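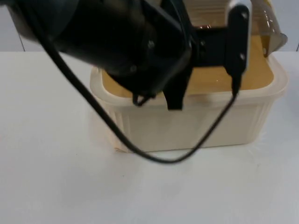 白いテーブルの上のプラスチック容器

食品・リコール情報 > 乳製品・惣菜 > スレッド表示

Rusticoのバジルペースト、くるみの表示漏れで自主回収

投稿者:minato_k
2026年3月11日(水)
輸入元のZamlowから自主回収の告知が出ています。対象はRusticoのバジルペースト105g入り、ロット番号3511。原材料にくるみが使われているのに、日本語の一括表示ラベルに記載がなかったとのことです。
うちは子どもがくるみアレルギーなので、冷蔵庫を確認したら該当ロットが2個ありました。未開封です。買ったのはMalulekeの駅前店で、レシートは捨てています。
レシートなしで返金を受けた方はいますか。告知には「着払いで送付」としか書いてありません。

投稿者:ねぎ味噌
レシートなしで大丈夫でした。電話で聞いたところ、現物かラベルのどちらかがあればいいそうです。開封済みでも可。返金は後日、銀行振込になると言われました。
電話は三回目でつながりました。昼休みの時間は避けたほうがいいです。

投稿者:toritori
ロット番号の場所がわかりにくいです。ふたの上にあるのは賞味期限だけで、ロットは底面の側です。自分は最初、賞味期限の横の記号をロットだと思って対象外と判断していました。
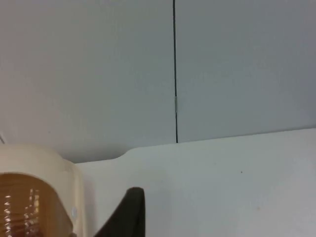
あと、同じ棚にあったトマトペーストは今回の対象に入っていません。製造ラインが別だと告知の二ページ目に書いてあります。

投稿者:minato_k
>ねぎ味噌さん
ありがとうございます。ラベルだけでもいいなら助かります。ただ、現物を家に置いておきたくないので送ることにします。
>toritoriさん
底面で確認しました。二つとも対象でした。

投稿者:Canum利用者
私はCanumの宅配で買いました。Canumからは何の連絡も来ていません。注文履歴が残っているのだから、購入者には個別にメールを出すべきだと思います。店頭で売ったものと同じ扱いなのは納得できません。

投稿者:そば茶
メールは来ましたよ。件名が「お届け商品に関するお知らせ」で、いつもの配送通知とほとんど同じだったので見落としかけました。迷惑メールのフォルダも見てください。

投稿者:Canum利用者
ありました。迷惑メールではなく、受信箱の下のほうに埋もれていました。連絡がないと書いたのは訂正します。
それにしても件名に「回収」の文字くらい入れてほしい。

投稿者:hakari
正直、少し騒ぎすぎではないですか。バジルペーストにナッツが入るのは珍しくないし、アレルギーのある人なら最初から避けるのでは。健康被害の報告も今のところ出ていないと告知にあります。

投稿者:minato_k
>hakariさん
うちはラベルを見て買っています。このペーストはカシューナッツの記載だけで、息子はカシューナッツは食べられます。くるみが書いてあれば買いませんでした。
ナッツと一括りにされることが多いですが、どれが駄目かは人によって違います。

投稿者:ねぎ味噌
被害の報告がないうちに回収するための制度だと思います。くるみは表示義務のある品目ですし、書いていなければ回収になるのは当然でしょう。

投稿者:hakari
カシューナッツだけ書いてあったのは知りませんでした。それなら避けようがないですね。
ただ、全ロット回収を求める声がほかの掲示板にあって、それには賛成できません。原因がそのロットの原料切り替えだけなら、範囲は今のままで足りるはずです。

投稿者:toritori
原因についての説明は告知の最後にあります。松の実の調達が間に合わず、製造元が一時的にくるみに替えた。その連絡がZamlowのラベル担当まで届かなかった、という経緯です。問い合わせ先の責任者としてDanjuma Bakoという方の名前が載っています。
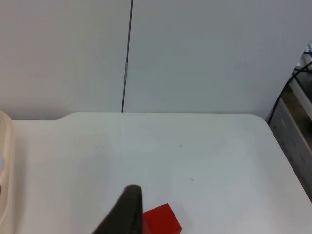 私は範囲がこれで足りるかどうか、まだ判断できないと思っています。替えた期間が書かれていないので。前後のロットを持っている人は、続報が出るまで食べないほうが無難です。

投稿者:そば茶
期間のことを電話で聞きました。品質管理のAdaeze Okonkwoさんという方に回してもらえて、前後のロットは製造記録を照合済みで、くるみの使用はないという回答でした。文書でも出す予定だそうですが、時期は未定とのこと。
口頭の話なので、心配な方は自分で確認してください。

投稿者:Canum利用者
照合済みなら告知に書けばいいのに。

投稿者:ゆず胡椒
Malulekeの店員です(駅前店ではありません)。店に持ってきてもらえれば、サービスカウンターでも返金できます。うちの店では開封済みも受けています。レジではなくカウンターのほうへお願いします。
棚の該当ロットは告知の日の朝に下げました。店頭の張り紙は入口と惣菜売り場の二か所です。

投稿者:hakari
着払いと店頭で返金額は変わりますか。

投稿者:ゆず胡椒
店頭は、レシートがあればその金額、なければ通常の売価です。着払いのほうは輸入元の扱いなのでわかりません。

投稿者:ねぎ味噌
着払いのほうは、購入店を伝えたらその店の通常売価で計算すると言われました。特売で買ったかどうかは聞かれませんでした。

投稿者:minato_k
店のほうが早そうなので、明日カウンターに持っていきます。
冷凍庫に、小分けして凍らせたペーストが残っているのも見つけました。先月使った瓶の残りで、瓶はもう捨てたためロットがわかりません。これは返金を求めずに捨てます。同じように小分けした人は、冷凍庫も見ておいてください。

投稿者:toritori
捨てるときは袋を二重にして、使ったスプーンや製氷皿も洗剤で洗ってください。製氷皿は溝に油が残りやすいです。
前後のロットについて文書が出たら、このスレッドに書き込みます。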